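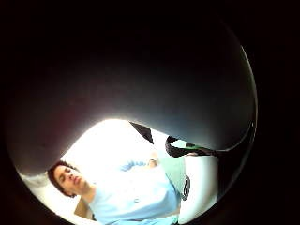

## Weekend Sightseeing Trains on the Tivwood to Llanos Line

Term project report, Regional Tourism Planning
Ailbhe Gilmartin and Melaniia Dovhaniuk
03/12/2025

### 1. Background

The line between Tivwood and Llanos was built for freight. Passenger service was added later and now consists of one morning train and one late afternoon train in each direction. Both carry mostly commuters and students. On weekends the trains run close to empty between Arden and Llanos, although that part of the route follows the river gorge and passes the old mill town.

Our project asked whether a weekend sightseeing train could work on this line, and what it would need. We did not try to write a full business case. We looked at three things: the timetable, the stations, and what visitors would do once they got off.

### 2. Method

We rode the full line in both directions in February and took notes at every stop. We then interviewed 20 people at Tivwood station, most of them waiting for a weekend train. We also wrote to the operator, Pratex, and got a short reply with the current timetable and the platform lengths. They did not share ticket numbers, so anything we say about demand comes from the interviews.

Gilmartin did the timetable work and the station notes. Dovhaniuk did the interviews and the section on local businesses. The interview sheet went through two versions. The first asked people how much they would pay for a ticket before telling them what the trip included, and the answers were not usable. We dropped that page and started over.

### 3. Timetable

The morning train leaves Tivwood too early for day visitors, and the return from Llanos leaves before most of the shops and the mill museum close. A sightseeing train would have to start later and come back later. The line is single track past Arden, with a passing loop only at Arden itself, so any new train has to meet the regular one there. We drew up two possible schedules:

- **Schedule A** leaves Tivwood at mid-morning, waits at Arden for the regular train, and gives visitors the whole afternoon in Llanos.
- **Schedule B** leaves earlier with no wait at Arden, but the return trip then has to sit in the loop after dark.

We prefer Schedule A. The wait at Arden can be used as a photo stop, and the best part of the gorge is covered in daylight both ways.

### 4. Stations

Tivwood has a staffed ticket office, restrooms, and step-free access. Arden has a shelter and one bench. Llanos has a good building that is locked on weekends. The platform at Llanos holds up to six cars, which is more than a sightseeing train would need. Signs there point to the parking lot but not to the town center, and we walked the wrong way when we first got off.

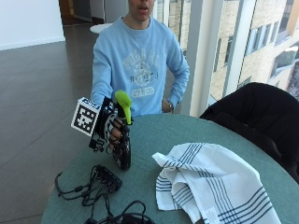

Most of the people we interviewed said they would take the train if there were something to do in Llanos for a full afternoon. Families asked about food and restrooms first. Younger riders asked about hiking and about places that sell something local. We think souvenirs should be simple things people will use, and a light blue sweatshirt with a faded white print across the chest, in the college style, would suit a stand at the station with the name of the line in the arch. The mill museum already sells postcards and might agree to run the stand.

Two of the cafes near the station told us they would open longer on weekends if the train ran every week. Neither would do it for a few dates a year.

### 5. Problems

Our interviews were all done at one station, so people who drive to Llanos are missing. We also talked to riders in winter, and summer visitors may want different things. We could not check the cost of extra train crew, and this is probably the largest single expense.

### 6. Recommendations

1. Run Schedule A as a trial for one summer.
2. Unlock the Llanos building on the days the train runs.
3. Put up walking signs from the platform to the town center and the museum.
4. Repeat the interviews in Llanos during the trial, using the second version of the sheet.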